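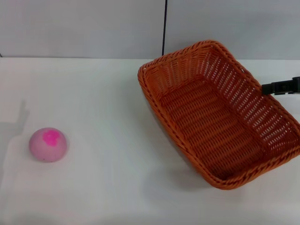
Budgeting a tabletop pick-and-place cell: one arm or two?

Posted by Themis Rallis, 24 May 2023
Tags: purchasing, grippers, small labs

I am putting together an equipment request for a bench cell that has to be running in September. The tasks are light: move a small ball, pull or reposition a woven basket by its rim, put the ball in the basket. White table, plain wall, fixed lighting. Nothing on the list is heavy, but the basket is awkward to hold because the rim is braided and the sides are open weave.

I have two quotes. Clestero offers a single arm with a parallel gripper, controller and one year of support. Zundach offers a pair of smaller arms with shorter reach, support billed separately. The totals are close enough that price does not decide it. My questions:

Is a second arm worth the loss of reach for this kind of work?
What should I hold back for spares and fixtures?
Does the table need to be a purchased item, or will an office table do?

3 replies

Cieślak
Write down the task list before comparing arms. If the basket has to be held still while the ball goes in, two arms will save you a clamp and a lot of programming. If it can stand on its own, one arm with more reach is easier to maintain. Measure from the base mount to the far side of the basket in its worst position, including when it is turned at an angle to the table, and compare that with the usable reach at table height. The number on the front of the data sheet is usually given at full extension, where you have very little choice of wrist angle.

For spares, I plan on 5 sets of fingertips per gripper per year. Braided rims chew up soft pads. Ask both vendors for the pad price in writing, and ask whether the fingers can be changed without recalibrating. Also get the cost of a replacement cable set, with lead time.

On the table: an office table flexes. Ours moved enough under acceleration to show up in the logs. Bolt the arm to a separate stand or buy a proper frame.

handance
two arms. you will want the second one later and adding it costs more

Lodestep
Check support terms before anything else. We waited 117 days for a controller board on a unit with no contract. Matte white top is fine, but glossy will give you reflections and you will end up paying for a cover sheet.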